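**Handling trainer, plating arms – Skurier, Prothero site**

Posted 2020-09-06

Skurier makes and packs breakfast trays for hotels, trains and offices. Our Prothero kitchen sends out 2,000 trays on a normal working day. Each one has a pastry on a plate, and until this year every pastry was put there by a person in gloves standing at a bench.

In April we started trials of a plating arm, which we call Geno. It has one arm with a five-figure price tag and a hand that can close on soft food. It will take over part of the bench work in stages. We are looking for someone to train it, and to train the people who will work next to it. We would like that person to have done the bench job, here or somewhere like here.

**What is changing at the bench**

At present 12 people work the plating benches across two shifts. When the arms go in, the picking and placing of single items will move over to them. The people will do tray checks, allergen swaps, restocking, cleaning down and clearing faults. No bench contracts are being ended because of the arms. Hours stay as they are. The job title changes from bench packer to line operator, with a pay rise once the training has been signed off.

Some of the present team are pleased about this, mainly those with sore wrists. Others are not. They liked the pace of the bench and being able to talk across it, and the new layout puts people further apart. You will hear both views in your first week and you should expect to listen to them. Layout is still open to change and we have already moved one restocking point after complaints.

**What you would do**

- Work with the arm at the trial table, setting out plates and pastries and repeating pick-ups and put-downs with small changes.
- Write down each failed grip in plain words: dropped, squashed, turned over, missed.
- Say when a result is not good enough to serve. A pastry with a flattened top goes down as a fail even if it reached the plate.
- Help Noel Mangubat, who leads the trials, decide which items are ready for the line and which stay with people.
- Train line operators in groups of 3, on paid time, including how to stop the arm and how to restart it.
- Spend one shift a fortnight on the bench, so that your advice stays up to date.

Croissants are the main item at the moment. They vary in size, they flake, and a grip that suits one can crush the next. Filled items and anything iced come later. 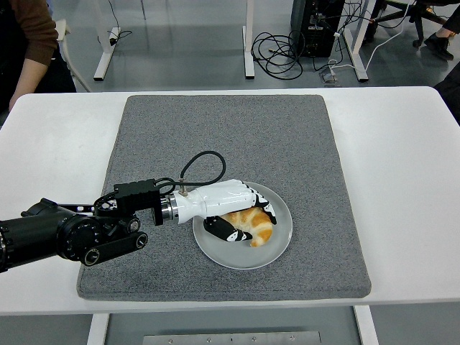 *Croissant work at the trial table*
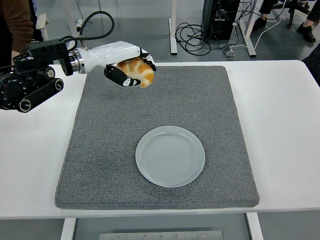

Trial work is slower than line work and a good deal of it is repetition. You may spend a whole morning on one item and finish with a page of notes and no change to the settings. People who need to see a full rack at the end of the shift sometimes find this hard. Noel is happy to let applicants sit in for an hour before they decide.

**What we need from you**

- At least a year in food packing, plating, bakery or catering production.
- A current food hygiene certificate, or willingness to take one at our cost before you start.
- Clear written notes. Spelling is not marked.
- Patience with colleagues who are unsure about the arms, and the confidence to tell the technical staff when something will not work on a real shift.

You don't need to be able to write code. The control software is called Raneo and the technical team looks after it. You will be shown the screens you need, and most of them are start, stop, repeat and report.

**Terms**

The post is fixed for 9 months, full time, days only. Present Skurier staff keep their length of service and have the right to go back to their old shift at the end. Outside applicants will be considered for a permanent line post when the term finishes, though we can't promise one. Pay is at team leader grade, and the full scale is on the staff noticeboard or can be sent on request. Meals on shift are free. There is parking behind the loading bay and a bus stop at the gate.

The trial room is on the ground floor with level access. The work can be done sitting or standing. Tell us if you need anything set up differently and we will arrange it before your start date.

**How to apply**

Send one page to the Prothero site office, by post or by hand, marked "Handling trainer". Tell us what you have packed or plated, and describe one thing in that work which a machine would be likely to get wrong. A CV is welcome but you don't have to send one. Bench staff who would sooner apply by talking can book a time with Noel instead – this counts the same as a written application.

Interviews last half an hour and are followed by a short session at the trial table. Travel costs are paid for outside applicants; please keep your tickets.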